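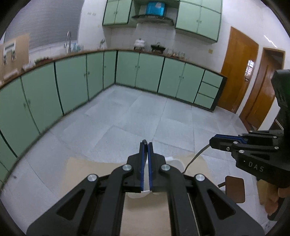 Two black grippers in a kitchen with a pale gray tiled floor

Dristotach gets its big patch, and your old saves get a funeral

7/22/23

Good news for the patient among you: Fletberg has finally put out the second major update for Dristotach, its slow and very damp game about running a ferry line between islands that mostly don't like each other. The patch notes list 234 changes. I read all of them over two cups of coffee and can report that 15 have to do with rope.

The headline item is the new weather system. Fog used to be a gray filter that switched on at six in the evening like a porch light. Now it rolls in from the west, sits in the harbor for as long as it pleases, and makes your passengers complain in full sentences. Some of those sentences are new too. The woman with the goat has finally been given a second thing to say, and I won't spoil it, mostly since it's also about the goat.

Then comes the part printed in bold. Saves from before the update won't load. Fletberg says the old files stored cargo in a way the new docks can't read, which is a polite way of telling me that my 302 crates of onions are gone. You do get a "Founder's Pennant" to hang from the mast as compensation. It's beige.

If you want to finish your current run first, there's a way. On PC, open the game's properties in your library, pick the branch called "oldharbor," and let it download. The studio plans to keep that branch up until November. Console players don't get the option and have been handed a longer apology. 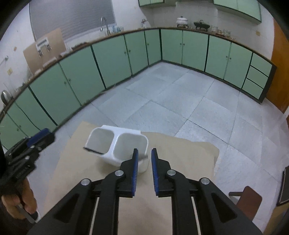 Photo: Nikola Begović

Also changed, in no order I could work out:

The map now remembers where you left it.
Night crossings pay more, and the lighthouse keeper takes a bigger cut.
You can skip the customs cutscene after the first viewing. (I have seen it enough to do all the voices.)
The tutorial parrot can be turned off. There's a slider, and it goes all the way to zero.
Controller rumble no longer continues after you quit to the menu.

How does it play? Pretty well, for the four evenings I've put in. The early hours are quicker, money is tighter in the middle, and the third island no longer goes broke the minute you sell it a second boat. The frame rate still dips at Hirstead, the big market town, whenever the fish auction starts. Lowering crowd density to 70 helps a lot and makes the auction look like a bad day for fish.

Pretorius, the publisher, has a paid expansion lined up behind this one, with trains. Why a ferry game needs trains is a question for people with more imagination than me, though I've already picked a color for mine. No price yet, and the trailer is mostly a whistle.

The update is free and downloads by itself on PC. On console you may have to poke it: highlight the game, open the options menu, check for updates, and go make a sandwich while the bar thinks it over.

Next issue we'll go through your screenshots. Please stop sending the goat.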